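Ticket 748 – label printer skips every second label
Status: resolved

Hello all, and thank you for being so patient with this one – I know the Estport stores desk has been writing labels by hand since early October, and very neat they were too.

The Wumumard printer was feeding a blank after each good label. I started with the obvious things: fresh roll, a clean of the sensor window, off and on again. No change. Then I printed a batch of 50 from the Tostlow office to the same printer, and every one came out properly, so the printer itself was off the hook.

That left the Estport computer. Its template had been saved with a gap after each label, probably when we moved over to the Sampaio rolls, which have a shorter gap than the old ones. I set it back to 2 mm, saved it under the same name and ran the whole backlog of 384 labels. No blanks at all!

If it starts again, please check the template before you change the roll. Do shout if you get stuck, I'm always glad of a walk over to Estport.
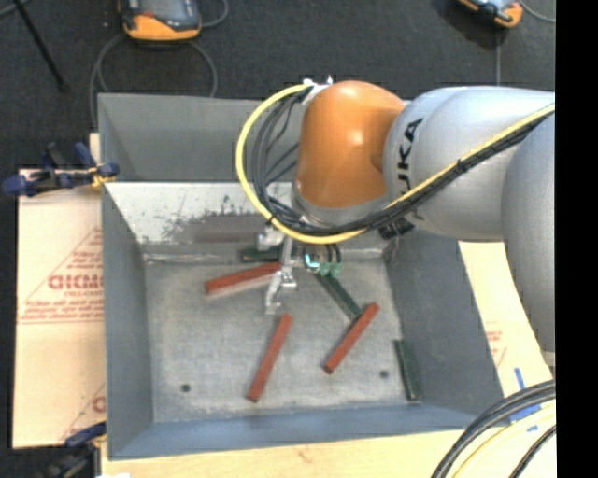

– Eifion Gwilliam

Closing this at 4.15 pm, but replies will still reach me.

Last updated: October

Recent tickets
Scanner beeps but nothing appears
Shared calendar shows the wrong hour
Tostlow door code reset

This site uses cookies to keep you signed in. Accept | Settings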